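Before a robot arm moves even a tiny bit, its program has to make a plan — a bit like you deciding how to reach past the jam at breakfast.
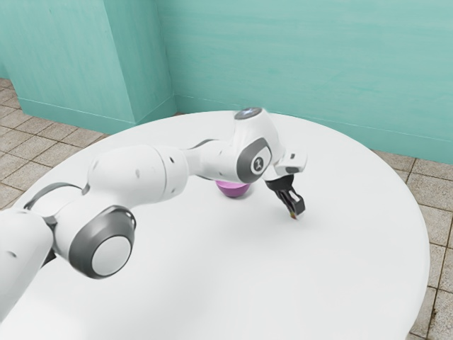 *The arm inside a computer's pretend room, with a bowl tucked under its elbow.*

Next comes the fiddly part, my dears! The program works out how to bend each joint so that the fingers point just where they should. 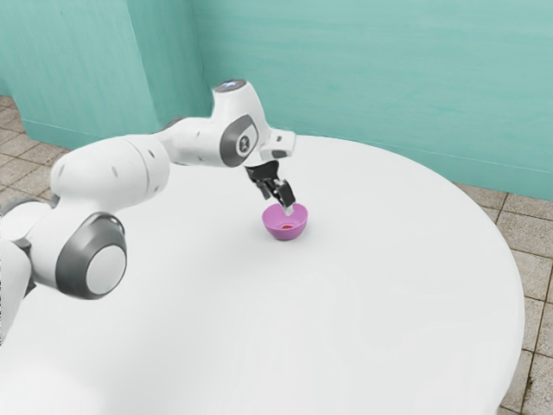

*Fingers down in the pink bowl, near something small and red.*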